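Zirness shoe drive moves to old Gotero store, opens to walk-in donations

Mar 13, 2018

ZIRNESS - The spring shoe drive has a new home this year. Donations are now being taken at the former Gotero hardware store on Karamanlidis Street, two blocks from the bus station, and people no longer need to call ahead before dropping off a bag.

The drive collects used and new shoes and passes them on to families in Zirness and the nearby towns. Last year it took in 792 pairs. The goal for this season is 1000 pairs by the end of May.

Organizers said the old collection point, a side room at the Cladinent community center, had become too small. Bags were stacked in the hallway on busy days, and the center needed the room back for its after-school program. The owner of the Gotero building offered the ground floor rent-free until a new tenant is found.

Drop-off hours are 9 a.m. to 1 p.m. on weekdays and 10 a.m. to 4 p.m. on Saturdays. The entrance is on the parking lot side. The front door on Karamanlidis Street stays locked because of work on the sidewalk, which the city expects to finish next month.

Athletic shoes in adult sizes were the most requested item last year, followed by children's rain boots. The drive handed out 436 pairs of athletic shoes and ran out of men's sizes 10 and 11 before the season was over. Work boots were also in short supply. Dress shoes are still accepted, but there are plenty left over from last fall.
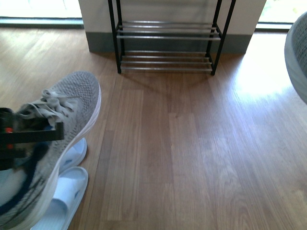
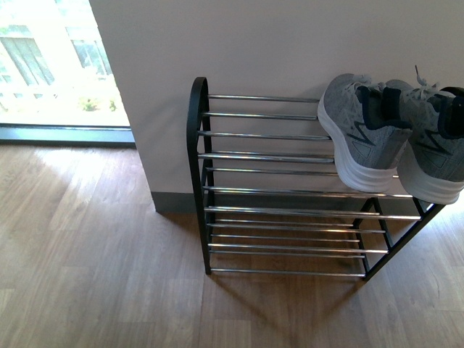
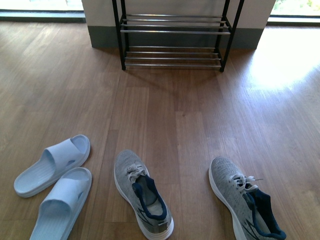 Shoes and a shoe rack.

What to bring

Shoes should be clean and have both laces. Pairs should be tied together or held with a rubber band so they do not get separated in the bag. Light wear is fine. Shoes with holes, split soles or broken zippers cannot be passed on and should be left at the textile bin behind the county recycling center.

The drive does not take skates, ski boots, cleats with metal studs or slippers. Socks are welcome if they are new and still in the package. Insoles are not needed.

Anyone with more than 10 pairs to give, such as a school or a sports club, is asked to come on a Saturday morning, when there is help with unloading. Receipts for tax purposes are available at the counter on request.

Where the shoes go

Families can pick up shoes at the same address beginning in the first week of May. No proof of income is required. Each person may choose two pairs, and children may be fitted at the store. A smaller pickup day will be held at the Cladinent center later that month for people who cannot easily get downtown. The date will be posted on the center's notice board.

Last year, 39 pairs went to residents of the senior apartments on the north side, where a van made two deliveries. The van will run again this year if a driver is found. Residents who want to be on the delivery list can leave their name and shoe size at the apartment office.

Bus lines 3 and 8 stop near the Gotero building. Parking in the lot is free for 30 minutes.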